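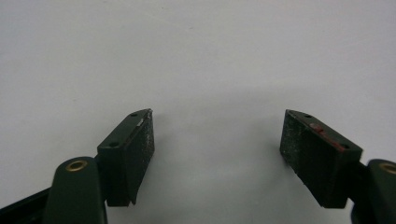 Slide 1. Plain surface, pale gray, with a soft shadow to the right.

Start with the wall color. Most people in the room will have picked a white at some point and then disliked it at home. Ask for a show of hands.

Paint chips are small and store lighting is cool. A white that looks clean at the counter can go blue in a north room. Tell the Kos apartment story here: 19 samples on one hallway, and the owner went back to the first.

Slide 2. Test boards. Paint two coats on a big piece of card, leave a bare border, and move it from wall to wall for a full day. Check it next to the trim and the floor. Pass the Grukska boards around now, they take a while to get to the back row.

Slide 3. Sheen. Flat hides dents. Eggshell wipes down better. Semi-gloss goes on doors and trim. Someone will ask about bathrooms: satin, and run the fan.

Slide 4. Amounts. The Zotov house had 174 square meters of wall and we bought for 200. Do the math on the flip chart, slowly. Buy all the cans for a room in one order and mix them in one bucket.

Slide 5. Prep. Wash, fill, sand, dust, prime the patches. Skipped primer shows up as dull spots in side light. Keep this to 2 minutes, the handout covers it.

Questions. If it's quiet, bring up ceilings. The next session is in February and covers exterior wood. Sign-up sheet is by the door.

Mastivent Home Workshops | Contact us | All rights reserved | Back to top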